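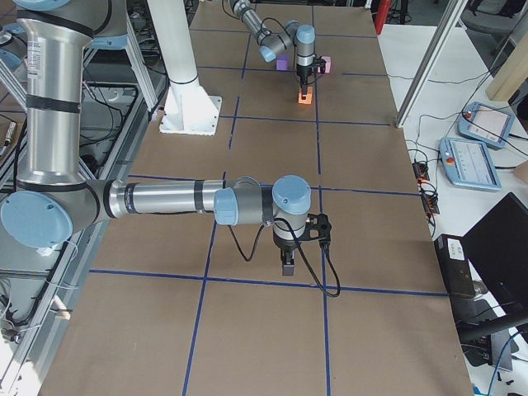 Shuk-fan Siu schrieb:
> Mich überzeugt das mit den Zellen noch nicht so ganz. Wenn ihr die
> Startpositionen pro Zelle zieht statt frei über die ganze Fläche, dann
> lernt euch die Policy doch am Ende das Raster auswendig. Habt ihr mal
> geprüft, was passiert, wenn ein Klotz genau auf dem Klebeband liegt?
> Und wie viele Demos pro Zelle sind das überhaupt, in der ersten Mail
> stand nur die Gesamtzahl.

Hallo Shuk-fan, hallo Liste,

ja, die Frage mit dem Auswendiglernen hatte ich befürchtet, und sie ist berechtigt! Ich fang mal hinten an, weil das schnell geht: insgesamt sind es 600 Demos, davon 200 mit beiden Armen gleichzeitig in Bewegung, der Rest mit nur einem aktiven Arm, der andere wartet irgendwo über der Platte. Gleichmäßig verteilt ist das leider nicht. Die Zellen am Rand kommen zu kurz, da kommt man beim Teleoperieren einfach schlechter hin (und man drückt sich davor, geb ich zu).

Zum Klebeband. Das Blau ist in den Kamerabildern ziemlich dominant, viel dominanter als ich gedacht hätte, als ich das Zeug aufgeklebt habe. Wir haben deshalb in Granda eine Variante trainiert, bei der die Streifen vor dem Encoder in den Farbton der Platte umgefärbt werden. Ergebnis: in der Zellmitte praktisch kein Unterschied, auf den Linien wird es mit Umfärben merklich besser. Also ja, ein bisschen was lernt das Netz vom Raster mit, da hast du schon recht. Ohne Umfärben zielt der Greifer bei einem Klotz auf der Linie gern zur nächstgelegenen Zellmitte hin daneben, das sieht richtig stur aus. Das Band ganz abziehen wollte ich nicht, wir brauchen es zum Zurücksetzen, sonst liegt nach der Mittagspause alles woanders und die Läufe sind nicht mehr vergleichbar.

Spannender finde ich aber, ehrlich gesagt, die Sache mit der Übergabe der Zellen zwischen den Armen. Wir vergeben ja Zellen als Ressource: wer eine Zelle anfahren will, muss sie vorher reservieren, und der andere Arm plant drumherum. Im ersten Anlauf haben wir nur die Zelle unter dem Greifer gesperrt. Das war naiv – so ein Unterarm liegt ja quer über mehreren Zellen, wenn er halb ausgestreckt ist, und der Ellbogen hängt noch mal ganz woanders. Jetzt sperren wir die Projektion des ganzen Arms auf die Platte, mit etwas Rand für die Kabel. Seitdem haben wir in der Auswertung 3 Abbrüche wegen Annäherung gehabt, und die gingen alle auf dasselbe Kameramodul am Handgelenk zurück, das im Kollisionsmodell zu klein eingetragen war. Ist korrigiert.

Der Preis dafür ist Wartezeit. Bei voller Projektion steht ein Arm öfter mal dumm rum, obwohl er in der Höhe locker drüber weg käme. Bei Immont machen sie das wohl mit 4 Höhenschichten, hat mir Grabner erzählt, aber ich hab die Parameter nicht und weiß auch nicht, wie fein die Schichten unten sind. Falls da jemand mitliest: gern melden, auch direkt!

Was ich als Nächstes probieren will, ist dein Vorschlag vom letzten Mal, also Startpositionen frei ziehen und das Raster nur für die Reservierung behalten. Dafür muss ich aber am Reset-Skript drehen, das kennt bisher nur Zellnummern und sonst nichts. Die Farben der Klötze würde ich erst mal so lassen, orange, lila und rosa, auch wenn sich lila und rosa bei schlechtem Licht gern verwechseln lassen. Das ist eine andere Baustelle und ich will nicht zwei Sachen auf einmal ändern.

Die Logs der Linienversuche liegen im Someo-Ordner unter november/linien, die mit Umfärben haben ein u im Namen. Achtung, die ersten paar Läufe darin sind noch mit der alten Handkalibrierung, die bitte nicht mitmitteln.

Und noch eine Rückfrage: meintest du mit "frei" gleichverteilt über die Platte oder gleichverteilt über die erreichbare Fläche? Gibt bei uns am Rand einen ziemlichen Unterschied.

Grüße
Jannik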